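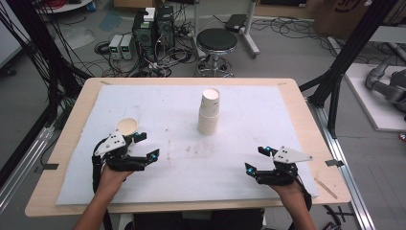

Dörte Kohlhase wrote in to say her boots came off the coast path soaked through and went stiff as boards by the radiator, and what should she have done. So, boots and wet kit after a walk. Quick version, I'm packing.

Mud first. Knock the worst off outside, sole to sole. Rest with a stiff brush and cold water. No dish soap on leather, it strips it.

Laces out, insoles out. Every time. Insoles dry flat, not folded over a chair rail like I used to do.

Stuff with newspaper. Change it after an hour, then again at bedtime. Printed newspaper fine for dark linings, plain packing paper if the lining is pale - ink comes off on socks.

Never on the radiator. Never in front of the fire, never in the trunk of a hot car either. Leather cracks and the glue on the sole lets go. A cool hallway with a bit of a draft, boots on there sides. Takes 2 days, sometimes longer. Have a second pair.

Wax when they're still very slightly damp, fingers or an old rag, work it in along the welt and round the tongue. Leave overnight, buff in the morning. I use Lestex, any decent one does. Suede and fabric boots need the spray stuff instead, not wax.

Salt. If you've been on the beach, rinse the boots in fresh water before anything else. White tide marks come up with a weak vinegar mix, mostly. Old ones don't.

Rain jacket: close all zippers, wash cool with the proper wash, no softener EVER. Softener kills the beading. Tumble low if the label says so. Still wetting out at the shoulders? Reproof.

Backpack. Empty it, shake out the crumbs, sponge the straps (sweat rots stitching). Hang upside down with every pocket open. Not in the washing machine - Gudrun Fuchs did hers and the coating came off in flakes.

Water bladder: baking soda, warm water, leave half an hour, rinse twice. Prop it open with a whisk. Then keep it in the freezer, no mold.

Map gone soggy? Blot, open it out flat, paper towel between the folds, heavy book on top once it's nearly dry. Dont iron it.

Poles. Pull the sections apart and wipe them dry. No oil on the joints or they slip when you lean on them downhill.

Socks inside out in the wash. Wool ones dry flat.

More on gaiters in July.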